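# Settling and Reuse of Vegetable Rinse Water

Usa Somboon
Wedau College, Applied Environmental Studies
Submitted Jul 7, 2021

## 1. Background

Leafy vegetables sold with soil on them need more rinsing than packed ones, and the water normally goes straight down the sink. The Gomon allotment site has a single standpipe, and plot holders are asked to reduce their use of it in dry weather. Rinse water carried from a kitchen could replace part of that demand if it could be poured through a fine-rose watering can without blocking it.

The project was limited to one question: does standing the water before pouring remove enough grit to make a filter unnecessary? Plant growth and food safety were outside its scope. The work forms part of Rostulance, the college's shared programme on small-scale water saving, and follows its format for reports.

## 2. Materials

Leeks, spinach and chard were bought unwashed from Quách, a greengrocer near the college. One batch was one purchase, rinsed on the day it was bought. There were 11 batches in all, collected through May. Leeks were split lengthwise before rinsing. Spinach and chard were rinsed whole, with the root end left on where it had been sold that way.

Mains water was used throughout. No soap, salt or vinegar was added. Any batch with visible oil or dressing on the utensils would have been rejected, but this did not arise.

Rinsing was done in a wide vessel in place of a colander under a running tap. This kept the volume fixed and allowed all the soil to be recovered. The diameter of the vessel matters, as a shallow layer of water settles over a shorter distance than the same volume in a tall jug. 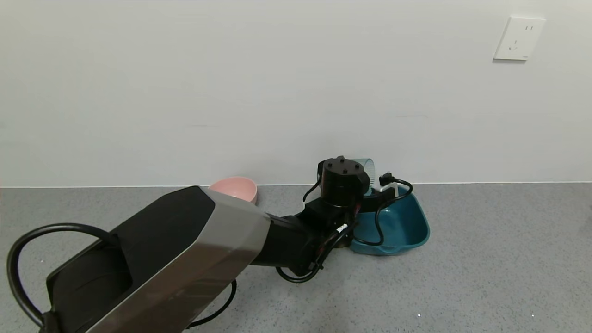

*Figure 1. Arm extended towards the bowl, speckled grey floor.*

The vessel should also have a rim that pours cleanly. A rolled rim traps grit on its underside, and some of that grit fell into the decanted water in the first trial. The trial was discarded and is not counted in the batches above.

## 3. Method

Each batch was rinsed in 1,000 ml of water, measured by jug. The leaves were pushed under, turned by hand and lifted out. They were then shaken over the vessel and set aside. The water was stirred once to bring the solids back into suspension.

After stirring, the water was left to stand for 4 hours with a loose cover. The upper 600 ml was then drawn off slowly through a siphon tube, held just below the surface and lowered as the level dropped. The remainder was treated as sludge and kept in a separate jar.

Pouring directly from the rim was tested on the first two batches as an alternative to the siphon. It is faster, but the last part of the pour disturbed the settled layer every time. The siphon was used for the rest. 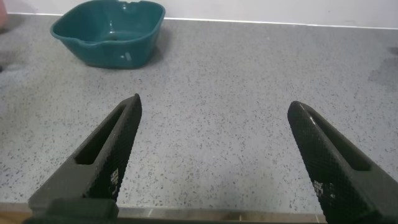

Three checks were made on the drawn-off water. The first was a cloth test: the sample was passed through a square of white cotton, which was dried flat and graded against a printed card as clear, light, moderate or heavy. The second was a pour test with a brass rose, recording whether any holes blocked. The third was smell, noted after standing overnight in a closed jar. The same person did all the grading, with the batch labels covered.

A control portion was taken from each batch immediately after stirring and put through the same checks.

### 3.1 Siphon position

The depth of the siphon inlet was the hardest part of the method to keep constant. With the inlet too near the surface, it drew air and stopped, and restarting it sent a pulse of water back into the vessel. With the inlet too deep, it lifted fine silt from the bottom. A cork float was fitted to the tube from the third batch onward, and this removed most of the difficulty. The two earlier batches have been kept in the results, with a mark against them in the log.

## 4. Results

The control portions were graded moderate or heavy in every batch. The settled water was graded clear or light in almost every batch. The exception was a batch of leeks bought after heavy rain, where the settled water was still moderate and had a visible brown tint.

The rose did not block with settled water from any batch, including that one. It blocked in part with all of the leek controls and with some of the spinach controls. The blockages were caused by small pieces of root and leaf more often than by mineral grit. This had not been expected when the checks were chosen, and the cloth card does not separate the two.

Floating matter was a larger problem than the project plan allowed for. Spinach in particular leaves thin fragments at the surface which never settle. These were skimmed with a spoon before siphoning.

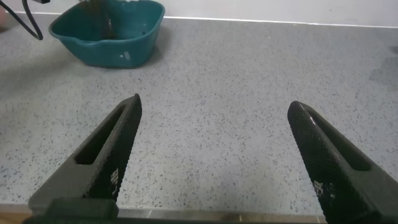
Rostulance Student Reports, no. 4, p. 11

Smell was slight in all the settled samples after one night and noticeable in the sludge jars. The control samples lay between the two. Chard water darkened on standing, more so than the others, but its cloth grade was not affected.

## 5. Discussion

Standing the water is sufficient for pouring through a rose, provided that floating pieces are skimmed first. A filter would remove both kinds of solid in one step but needs washing, and washing it uses water. That volume was not measured and should be included in any comparison.

The fine silt that stays in suspension is of little concern on open soil. It may matter on seed trays, where it can form a skin, and further work is needed before the water is recommended for that use.

The loss of volume to the sludge is the main weakness of the procedure. The draw-off limit was set conservatively from the discarded trial. In later batches the settled layer was thin and a good deal more clear water could have been taken. A sloping vessel, or a wedge under one side of a flat one, would collect the silt in one place and allow this.
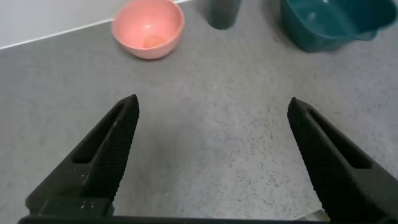
*Figure 4. Gripper with fingers open, nothing held.*

Grading by eye is coarse. Weighing the dried cloth would have been better, but the balance available did not resolve the difference between a clear and a light sample. Covering the labels reduced bias in part only - leek water can be identified by its smell.

Transport to the allotment was not tested. Carrying the water will stir up any silt left in it, and the settling should be done before it is moved.

## 6. Further work

- Repeat with potatoes and beetroot, which carry heavier soil.
- Compare standing times shorter than the one used here.
- Measure the water needed to wash a cloth filter after each use.
- Test the sludge as a direct addition to a compost heap.

The batch log, the grading card and the dried cloth squares are held with the report in the Wedau project store.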